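Refinishing a Door Without Taking It Down

27 April 2019

The joiner who runs the repair side of Pavliuk works mostly on interior doors that are already hung. The shop takes in about one door in five for full stripping. Everything else is treated in place, with the handle off and the floor papered. We met at the shop bench, where a lock case was open on a cloth, and talked for most of a morning about finish, hardware and the gap at the latch side.

The first subject was gloss. Dark red-brown doors with raised panels were specified heavily in apartments of a certain age, and the owners now ask whether the shine can be brought down. It can, the joiner said, but the casing has to be done in the same session. "If you flatten the door and leave the casing, you have two colors. The wood is the same and the stain is the same. The light comes off them differently and people read it as a mismatch."

The shop abrades by hand along the moldings and uses a machine only on the flat rails. A panel edge is easy to cut through. Once the color is gone from the top of a molding it has to be toned back with a brush, and the repair is visible from the side for as long as the door is in use. "I would sooner leave a little gloss in the corner than go through it," the joiner said.

Stone next to the door is the other constraint. In the Tillano apartments the casing meets polished wall tile, and solvent that runs behind the tape leaves a dull line on the stone. The shop now tapes twice, the second strip overlapping the first by half, and pulls both before the coat has fully set.

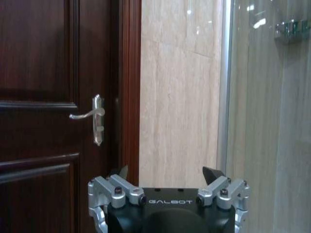
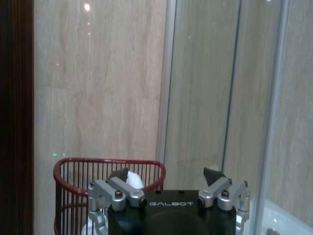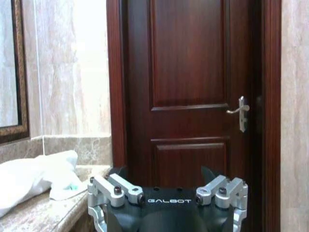
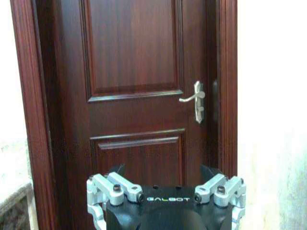

The first, third and fourth pictures show the red-brown door with its silver lever handle.

On handles the joiner was more particular. A lever on a long backplate hides a good deal of the door face, and whatever is under it has not aged with the rest. Changing to a shorter plate exposes a darker patch and usually a set of old screw holes. The advice is to keep the original plate, or to replace it with one at least as long.

"Measure the distance from the spindle to the keyhole before you buy anything," the joiner said. "People measure the plate. The plate is the easy part. If the centers are wrong the key will not go in, and then they file the plate, and then they are here."

Pistden and Zeltiren both supply the shop with lock cases, and the joiner would not be drawn on which was better. The Zeltiren case has the stronger lever spring. The Pistden case is shallower and can be fitted without enlarging the mortise. Either will take most of the plates that come through the shop, provided the backset matches.

A drooping lever is the most frequent complaint. In the joiner's experience the cause is a tired spring in the case, less often a worn spindle. The shop replaced 152 springs last year and 173 the year before, and keeps both common sizes on the wall.

The latch side was the last item. The joiner allows 2 mm between door and casing in winter and expects some of it to close by August. Doors that bind are planed on the hinge side where possible, which leaves the lacquered latch edge alone — "you have to take it down to do that, and that is the one time I will."

Turnaround for a door treated in place is 4 days, including drying. The handle goes back on the last afternoon, and the shop asks that the door be left ajar overnight.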